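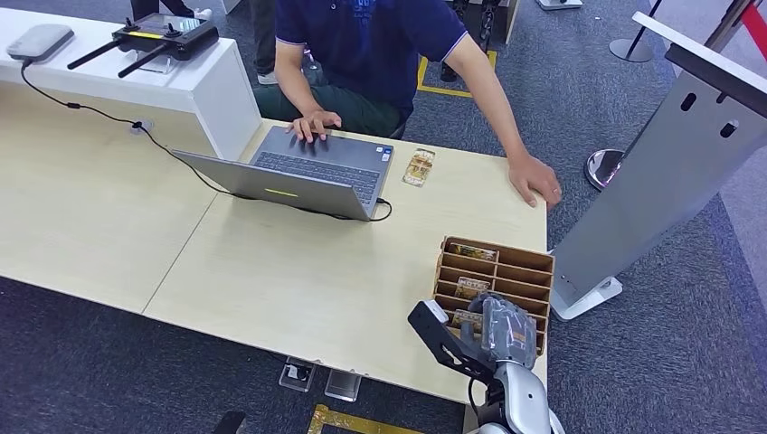

Service Robots in Practice
Notes for Unit 6: Can machines do the chores yet?
Prepared by Tatu Chege
Last corrected Apr 11, 2021

Please read these notes before the seminar. The first half repeats what I said in the lecture, with some corrections. The second half is new and you will need it for the written task.

1. The question

When people ask me if robots can do housework, they usually have one of two machines in their mind. The first is the round vacuum cleaner, which many families already own. The second is the robot from films, which does everything a person does. The vacuum cleaner is real, but it does one thing on one kind of surface. The robot from films does not exist. In this unit we look at the large area between them: putting things on shelves, taking things from shelves, folding, wiping, loading a dishwasher, sorting a drawer.

I use the word "chore" in a loose way. It is a small job with the hands, which a grown person can learn in a few minutes, and which is a little different each time. Work in a shop is full of such jobs. Somebody puts small packets back in a rack forty times in a day and would never call it a skill.

2. Why a rack of packets is difficult

Take the case we discussed in the lecture, a rack with narrow compartments and small flat packets. For a person it is nothing. For a machine we can divide it into steps.

Finding. The robot must know where the packet is and which way it is turned. A printed wrapper helps, because it has a lot of pattern. A shiny wrapper is worse, because the light moves over it when the camera moves.

Reaching. The arm must come to the front of the compartment without hitting the slats. In the lowest compartments there is often not enough room between the table and the hand. Many grippers are simply too thick. Students forget the thickness of the hand when they plan on paper, and I have seen engineers forget it too.

Grasping. A flat packet lying on a flat surface gives almost nothing to hold. A person slides it to the edge with one finger, or presses one side so that the other side lifts. We do this without thinking. A machine must be programmed to do it or must learn it from many trials.

Releasing. This step gets the least attention in the papers and gives much trouble in the laboratory. Soft coverings on the fingers give a better grip, but the same covering can hold the packet a moment too long, so that it comes out again with the hand.

3. What the numbers tell us, and what they hide

In October I spent two weeks with the team at Drakton, who test arms for small shops. They kindly let me use their notes. In one series the arm made 175 attempts to take a packet from a rack and lay it on a counter. It succeeded in 172 of them. This is a very good result and I do not want to make it smaller than it is.

But please look at the conditions. The rack was fixed with screws. All packets were of one kind. The lights were the same all day. Then the team changed three things: they used mixed packets, they let a colleague put the rack back each time by hand, and they opened the window blinds. In this second series 74 percent of the attempts succeeded. The arm was the same, the software was the same, and the person who wrote the report was the same.

So when you read a success rate, write next to it:
- how many different objects were used
- who put the objects in place before each attempt
- whether a person was allowed to help, and how often
- what was counted as a success
- how long one attempt took

The last point is missing very often. At Drakton one attempt took about 14 seconds. For a shop this may be acceptable at night and too slow in the middle of the day.

4. People near the machine

Most small shops and all homes have people in them. A person may be sitting at the same table where the arm is working, with a hand on the surface. An industrial cell solves this with a fence. In a kitchen you cannot put a fence. The arm must therefore be light, or slow, or able to feel contact and stop, and usually it must be all of these together. Each of them costs something in strength or in time.

There is also the question of supervision. In many demonstrations a person with a laptop or a remote controller stays close. I do not say that this is cheating. It is normal engineering and it is good for safety. But if one trained person must watch one robot, the shop has not saved any work. Ask always how many robots one person can watch.

5. Where we are today

My own view, which you may attack in the seminar:

Picking known objects from known places: ready for some shops.
Picking mixed objects from a tidy shelf: close, with a person on call.
Putting objects back in order: behind picking, by several years I think.
Folding clothes: possible in the laboratory, slow.
Cleaning up a room which the robot has never seen: not yet.

Zabala (the second text in your reader) is more hopeful than I am about the third line. Kellby is less hopeful about the first. Read both.

6. Written task

Choose one chore from your own home or your job. Do it five times and write down every movement of your hands, also the ones that went wrong. Then mark the movements where you used touch without looking. Two pages are enough. Drawings are welcome.

Students in the Dernwood group give the task to me on paper. All others use the course page.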